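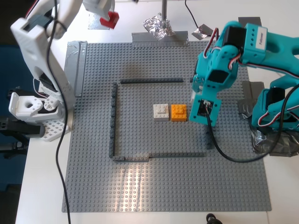

Figure 1. White and orange bricks inside a low wall on a studded baseplate.

Unit 11: Defending the Neutral Zone

These notes accompany the second classroom session of the ice hockey coaching course at Skorkden. Students should read them before the practical at the Fraser rink.

1. Purpose
The neutral zone is the area between the two blue lines. A team that defends it well forces its opponent to give up the puck early, either by dumping it in or by attempting a pass through traffic. Most of the goals studied in this unit began with a turnover in this part of the ice.

2. The 1-2-2
One forward pressures the puck carrier and steers him towards the boards. Two forwards hold the middle, level with each other and a stick's length inside the dots. The defence pair stays at the blue line until the puck has crossed the red line. The first forward does not chase behind the net.
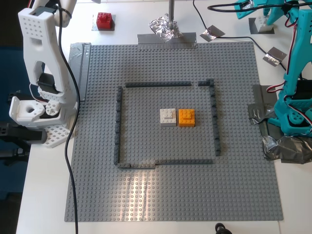

The common error is for the second pair of forwards to drift towards the puck. Once both are on the same side, a single cross-ice pass beats three players. Coaches should stop the drill when this occurs and have the players look at where they are standing before play resumes.

3. The 1-3-1
This form places three players across the middle and one behind them. It suits a team with a lead and a mobile last defender — it is less suitable for younger age groups, who tend to lose their lines after a change.

4. Assigned work
Watch the first period of the Gunine match in the course library. Record each neutral zone turnover, the formation in use and the result of the next possession. The written report should not exceed 2000 words and is due on August 13, 2026. Late work is dealt with under the course rules.

Reading: Flirner course reader, pages 54 to 126.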